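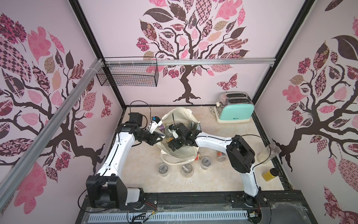 What happens to packers' jobs when a packing line is automated?

In most cases the work is reassigned before any position is removed. Manual packing hours fall, and the remaining hours move toward restocking, checking finished orders, clearing stoppages and handling items the equipment cannot manage. Whether pay grades and shift patterns change depends on the site agreement, and staff are entitled to ask for that in writing.

Further detail from the original post: I work in order packing at the Stastlow distribution site. Management has announced that two of our eight packing stations will be converted to robotic cells, with a trial beginning in March. We have been told that no one will lose a position during the trial, which is to last six months. The notice does not state what will happen to the staff now assigned to those stations, or whether our hourly targets will remain the same. I would appreciate replies from members whose workplaces have been through a similar change.

Posted by: Packing_Stastlow

Nivov_Shift_Lead

Our site went through this change with a system called Sirkumon, and I supervised one of the affected shifts. The following may be of use to you.

Assignments. Staff from the converted stations were offered cell attendant duties first. An attendant supplies the goods, inspects each packed bag before it is sealed and records every stoppage. Those who declined were moved to the manual stations. Ask whether the attendant role carries its own job description. Ours did not at the beginning, and this caused disagreement over who was responsible for damaged goods.

Targets. The hourly target for manual stations should be reviewed as soon as the cells begin operating. At our site the simple, uniform orders were sent to the cells, and the manual stations received the mixed and fragile orders. These take longer to pack. The old target was left in place for almost two months, and several employees received notices about their rates that were later withdrawn.

Training. Request that training take place during paid hours and that it be open to all shifts. Night staff at our location were trained last and had fewer opportunities to apply for the attendant role.

Physical demands. Repeated reaching decreased for attendants. Standing time increased, and the work requires steady attention for long periods. We introduced rotation between the cells and the manual stations, and I would recommend that you raise the matter before the trial begins.

returns_desk

They told us the same thing about no job losses. Get it in writing.

Åberg Workplace Advice

Members should note that an assurance limited to a trial period does not extend beyond it. We suggest submitting a written request to the employer covering the points below.

The measures by which the trial will be judged, and who will review them.
The position of temporary and agency staff, who are frequently left out of such assurances.
Whether recordings or performance data from the cells may be used in evaluating individual employees.
The notice period that will apply if further stations are converted.

If your workplace has an employee representative, the request should be sent through that person. Where there is none, a letter signed by the affected staff is acceptable. Keep a copy of the original announcement together with any reply.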